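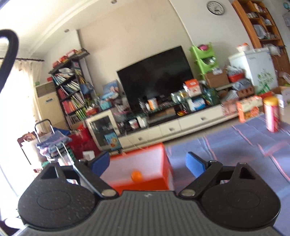 4.2 Stated scale and measured scale

Kit makers in the dollhouse trade print a scale on the box, most often 1:12, and earlier writing on the hobby has mostly taken that number at its word. We doubt that it should be. A scale is a claim about two objects, the small one and the full-size one it copies, and the full-size one is almost never named. Consider a long, low white TV cabinet with drawers and a glass-fronted compartment at its left end, set below a large wall-mounted screen. A kit maker who wants to sell that cabinet at 1:12 has to pick a real length, a real depth and a real drawer height, and the buyer has no way to learn which were picked. If the finished piece looks short next to a doll, the scale may be wrong, or the original may simply have been a shorter cabinet. The label cannot settle it.

Our listing sample held 2,116 kits, of which 1,631 gave a scale and at least one outside dimension. The rest were dropped from this part of the work. We then bought and built 7 kits, all cabinets or sideboards, from Omura, Mevent and Luduver. This is a small group and we do not think it can stand for the trade. It was chosen by price and by what was in stock in August, and that alone should make a reader careful.

Cordier's earlier claim was that makers shrink depth more than height so that furniture will fit in a shallow roombox. The claim is attractive and hobbyists repeat it often. We found little to support it. In the built kits, depth was sometimes short and sometimes generous, and the largest errors came from thickness. Tops and door frames were cut from stock that would be very heavy at full size, which makes a piece look clumsy even when its outside measurements are good. A builder who sands the top edges down may fix the look without changing the stated scale at all. We suspect that some reports of "bad scale" are reports of thick wood.
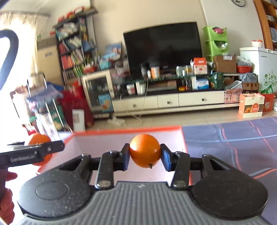 Figure 3. Two hand-held grippers, each holding an orange.

The listing data are weaker than their size suggests. Many sellers copy dimensions from the maker, and a mistake made once can turn up in dozens of entries. In over 300 listings the height and width seemed to have been swapped, judging by the product photo. We corrected none of these, having no measured kit to correct them against. Ateş, the one seller that gave its own measurements, did not say whether they were taken before or after gluing, and a coat or two of paint can matter on a small drawer front.

Eugénie Cordier, who read a draft of this section, argued that builders judge scale by eye and that a ruler misses the point. That may be true of a finished room. It does not help a person choosing between two boxes on a shelf, and it gives the maker no reason to print a better number. We return to thickness in Section 4.3, where the same kits are compared with their instruction sheets.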